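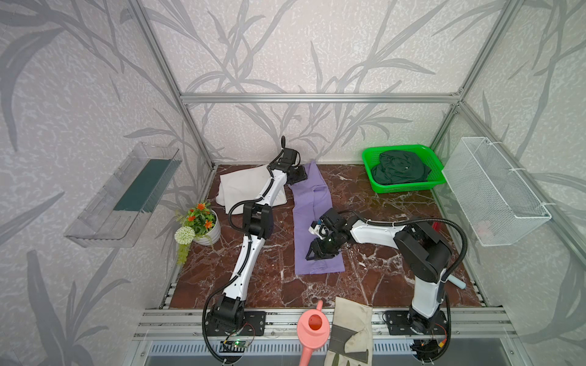 Laundry corner, Moser Street: gray grasses on the walls, orange flowers on the left, green basket at the back.

Home | Rooms | Cleaning | Storage | Talk | Contact

Print this page | E-mail this page

The Woman Who Folds for a Living

I should say up front that I am a terrible folder. I'm a stuffer. My T-shirts go into the drawer in whatever shape they came out of the dryer, and on a good day the drawer closes. So when I heard about a woman in Korley who has been folding other people's laundry for over 17 years, I asked if I could come and pester her for an afternoon. She said yes, as long as I left her name out of it. "My customers know where I am," she told me. "I don't need any more shirts."

What I liked first was the wallpaper, big gray stems and leaves sweeping up a pale background (I want it for my hallway, and no, she doesn't remember what it's called). She picked it herself. "If you're going to look at socks all day, you want something growing," she said. The flowers are artificial, orange ones in a white pot, with a fat pom-pom of a bloom hanging over the front. I asked if she'd ever tried the real kind. "With this steam? I killed four of them."

We got onto shirts pretty fast. She has strong opinions about shirts!
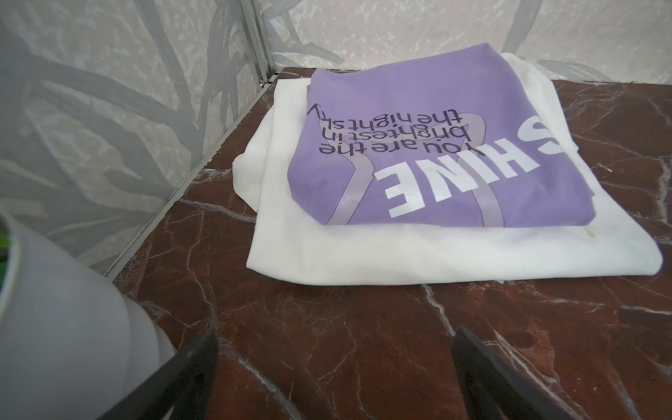 KORLEY, May — "Print up or print down, you have to pick one and stick with it," she said, and she's a print-up person. A lavender tee with SHINE across it in big white letters should go in the drawer showing SHINE, so that whoever owns it can find it at six in the morning without digging. It also has a line on it about being the brightest in the night sky, which I thought was sweet and she thought was a lot of reading for a T-shirt.

Her stacking rule is big on the bottom, small on top. The white shirt goes down first, the purple one sits on it, and you carry the pair together. I asked if it bothers her when the bottom one bunches up on one side. She laughed at me. "It's a T-shirt. Smooth it with your hand when you put it away. I've seen people refold the same shirt 3 times and it looks worse every time."

So how does she do it? Face down, sides in, sleeves back, then up from the hem. She used to work with a plastic folding board from Zinholm, and for 2 years she swore by it, until it cracked and she found she was quicker without. She does care about the surface. It should be hard and smooth, so the cloth slides when you pull it straight, and she likes a dark color because you can see the edges of whatever you've put down. Beds, she says, are the worst place in the house to fold anything. I fold on the bed. I didn't mention it.

The part that always beats me is the beginning, when the thing is still a heap and I can't find a corner to save my life.
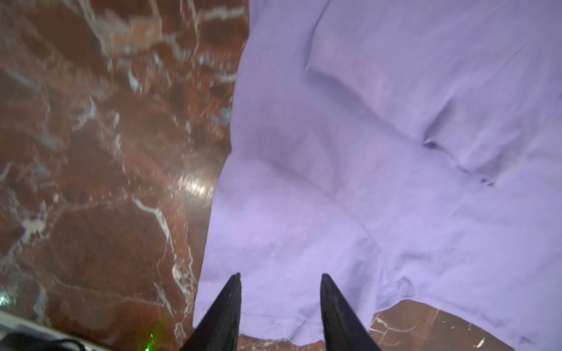 Find the hem first and forget about the sleeves, a reader of the Tarnska home page wrote when I asked there for tips, and then added that after all that she still rolls everything, because rolled shirts don't crease across the front. I read it out loud to see what would happen.

"She's right about the hem," said my folder. "The hem is the one straight line you've got. Get that flat and the rest of it follows you." And the rolling? A long pause. "Rolling is for suitcases."

I tried one before I left. My sides were uneven and one sleeve came out the bottom like a tongue. She turned it over, tugged it twice and handed it back looking like something from a store, and I've kept that shirt folded ever since, mostly out of fear.

Print | E-mail to a friend

Related:
Drawer Dividers We Tried and Returned
Is It Time to Wash the Laundry Basket?
Wallpaper in Small Rooms: Readers Write In
The Towel Question, Part 2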